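Workshop notebook, 04/08/2020
Sourdough crackers, batch 21: getting the Herno rye to snap

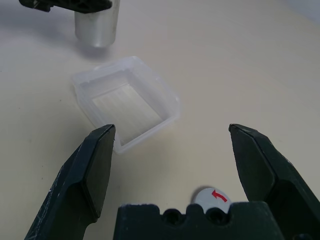
Why do the rye crackers go soft in the tin when the wheat ones stay crisp for weeks? Rye holds on to water much longer in the oven, so a cracker that looks done at the edges can still be damp in the middle, and the damp spreads through the whole tin overnight.

I'm so pleased with this batch that I'm writing it up before I've even washed the bowls. The recipe is the same one we started with in February, apart from the second bake, and that second bake has changed everything!

Dough as mixed: 259 g discard straight from the fridge, equal parts Herno rye and plain white flour until it stopped sticking, a good slosh of olive oil, salt, caraway. I used the Floltumano oil this time (the peppery one) and you can taste it right through. Rested it under a damp tea towel for 3 hours. Last time I skipped the rest and the dough sprang back every time I rolled it, which drove me mad.

Rolled on the Fodor pasta machine, down to the second-thinnest setting. The thinnest tears if there are whole caraway seeds in the dough — worth trying again with them crushed. Docked all over with a fork, brushed with water, flaky salt on top. I scored the sheets before baking and they broke cleanly along nearly every line.

First bake 18 minutes in the moderate oven, trays swapped top to bottom halfway. Colour was good, a bit dark on the back left as always. Then I broke them up, spread them over the racks, turned the oven right down and left them in with the door propped open on a wooden spoon until I'd finished lunch and the dishes. I should have timed it. Next batch, time it.

The sound when you snap one is wonderful, a proper crack with no bend at all. Flavour is sour, then nutty, then the caraway comes in late. With the sharp cheddar they're the best thing we've made all winter.

Bits and pieces:

Batch 18 crackers (single bake, same flour) are still in the blue tin if anyone wants to compare. They're chewy now but fine crumbled over soup.

The Banodus starter is smelling more of apples than vinegar since it went on to wholemeal feeds. I like it. Whoever feeds it next, please stay with wholemeal so we can see where it goes.

We're low on caraway and there's only a scrape of flaky salt left.

To try: half the oil, fennel seed in place of caraway, and a spoonful of honey in the brushing water. Also a sheet or two with no white flour at all — it will be a pig to roll, but I really want to know what it tastes like.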